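I bought the Velari desk lamp in September, right after we moved the puzzle shelf into the back bedroom, and I've had it on pretty much every evening for 2 months. It was $148, which made me gulp a little (my old Flindis clip-on was $22!), but my eyes are so much happier.

What sold me is the color. Under the old bulb I kept mixing up orange and red on my cubes, and my sister-in-law Samina was always pulling the wrong thread for her cross-stitch. With the Velari on the "day" setting we both stopped squinting. It has a nice long arm too, and it stays where you put it.
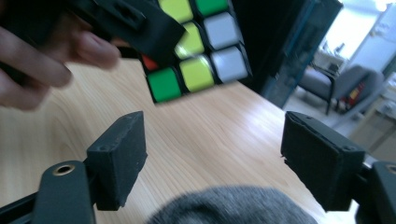

*Cube time, green and yellow-green tiles on top.*

Now the gripes. The touch dimmer is fussy – brush it with your sleeve and you're suddenly at full blast. The cord is short, so I had to add an extension to reach the outlet behind the dresser. And the base shows every fingerprint, ugh.

Setup took me 20 minutes, mostly because the little hex key was taped under the foam and I'd already carried the box out to the recycling. The leaflet is fine once you find the English page.

Would I buy it again? Yep, though I'd wait for a sale. Four stars from me, and Samina wants one for her place.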